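Prostton Tenants' Advice – flat inspection checklist, with comments

Please use this list when you take over a rented flat, and again each time the landlord makes repairs. Write your remark beside every point, also when the point is in order.

1. Walls and ceilings
Is the paint whole? Look behind radiators and above the bath.
Comment: In Murnness House, 14 flats had flaking paint near the window. Ask for the date of the last painting in writing.

2. Smoke alarms
Press the test button on each one.
Comment: One alarm on every floor is the least you should accept. An alarm in a drawer is marked as missing. 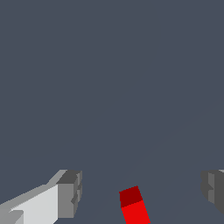
Image: Kivavmont, computer rendering

3. Windows
Do they open, close and lock?
Comment: Above the ground floor, check also the restrictor. At Sachdeva Court we tested 38 windows and 12 did not lock. The landlord was informed by letter and we keep the copy.

4. Heating and hot water
Let the hot tap run and note how long you wait.
Comment: Ask for the gas safety record. If the tenant did not receive it, write "not received" and do not leave the line empty.

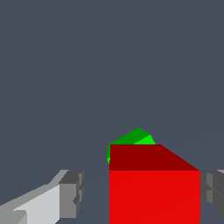
5. Damp and mould
Check the corners of outside walls, and inside fitted cupboards.
Comment: Mould is often painted over before a viewing – smell as well as look. Almost 49 of our reports last winter mentioned it.

6. Doors and common stairs
Does the front door close by itself? Is the stair light working?
Comment: Bicycles on the stairs are noted here, with the floor number.

Both sides sign at the bottom. If the landlord refuses to sign, write this down with the time, and send him a copy the same evening.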